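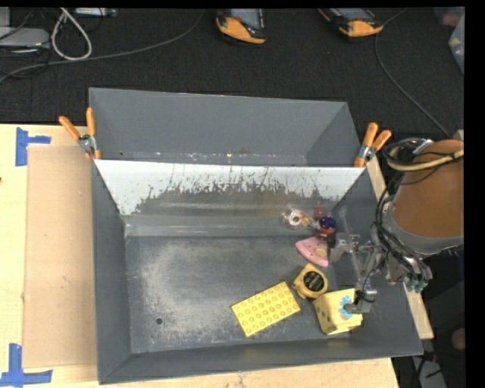

Open Day Check Sheet - Arm Station, Talavera Room

Checked by: Nadhirah Krishnan
Second check: Ikhsan Ngau
Visit: May, group of 24, doors at 10:15

1. Bin and divider
Clamp at each end of the panel: OK.
Bin floor scratched and worn, left half worst. No action.
Tape marks at the cardboard on the left: OK. Do not lift before the visit.

2. Items for picking
Yellow block, tape measure, pink wedge, plastic package and the rest are all on the right side of the bin. Spread them out before the first run.
Visitors may choose the next item but may not place it. Qistina hands it over with the arm stopped.

3. Arm and gripper
Hose and cable bundles: check again after lunch - Ikhsan to sign.
Emergency stop tested from both sides: OK.

4. Floor behind the table
Gray cables and two orange and black handheld devices on the black floor covering. FAIL as a walkway. Keep visitors on the front side only.

5. Visitors
Four at the table at a time. Bags stay at the door with Marlina.

Open: item 4, recheck at 9:45.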